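Skelluda Stores: the racking, bay by bay

Gallery | Storage and fittings | Back to all galleries

Skelluda is a parts store on the Trotel estate, let in two halves with a shared loading door. The racking went in over three weeks in March and replaced a mixture of shelving that had built up since the unit was first used. These pages show the finished bays and some of the details that people have asked about. Captions are short. Sizes are in millimetres.

The main run

The main run stands along the long wall and has 13 bays. Uprights are grey, beams are orange. The uprights came from Galli and the beams were bought second-hand from a closed depot, then cleaned before fitting. A few had to be sent back for bent end plates and were swapped at no charge.

Shelf depth is 400 on the upper levels and 440 on the bottom level, where the heavier boxes go. The difference was a mistake in the order. It has been left as it is, as the deeper bottom shelf takes two rows of the small Sosunent cartons and the shallower one does not.

Beam height is set by the tallest box in each bay plus a hand's width. In the first four bays that gives five levels, in the rest it gives four. The clips are all on the aisle side so they can be checked from the floor.

Beams and edges

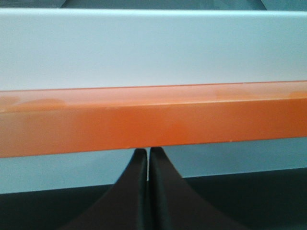 Orange beams are the part of the racking that gets the most wear, and the paint shows it sooner than the grey does. Boxes are dragged over the front edge, labels are peeled off, hands rest on the top. We wipe them down with warm water and a little washing-up liquid on a Tuesday, before the delivery. Smudges on the top face come back within days and we have stopped chasing them. The tiny pale nicks along the bottom edge are another matter of looks only, and are not touched up. A dent deep enough to catch a fingernail is written in the bay book, and a beam that no longer runs straight is taken out.

Label holders are not fixed to the beams. The adhesive strip we tried first lifted the paint when it was pulled off, so the bay numbers now hang from the uprights on cable ties. They can be turned round when a bay is being counted.

Small parts

The small parts bays are at the far end, next to the packing bench. They hold screws, washers, hinges and drawer runners in open-fronted bins. Each bin has a card in the front with the part number in pencil. Pencil was chosen after two rounds of reprinting.

Bins are filled from the back. Anything with fewer than a week's worth left gets its card turned upside down, and the cards are read on the way to the kettle in the morning.

The packing bench

The bench is 1000 high, which suits most people who work at it standing up. It was built from an old worktop with a new frame underneath. Tape, knives and the scales stay on the right-hand side. Flat cartons are kept upright in the gap between the bench and the last bay, largest at the wall.

The lamp over the bench is on a separate switch by the door. Please turn it off at night.

Floor and aisles

Aisle lines are yellow tape for now. Paint was planned, but the floor needs another coat of sealer first and the unit cannot be emptied until the summer. The tape has held up better than expected except at the corner by the loading door, where the pallet truck turns. That corner is retaped every month or so.

Trolleys live under the stairs. There is a hook for each one, and the hook with the red ring is for the trolley with the stiff wheel.

Still to do

The end guards for the first bay have been ordered and will be bolted down when they come. Two of the upper levels need mesh at the back so that light boxes cannot be pushed through. The load signs are up on the main run but not on the small parts bays. More pictures will be added to this gallery when the guards are in.

Next gallery: Loading door and yard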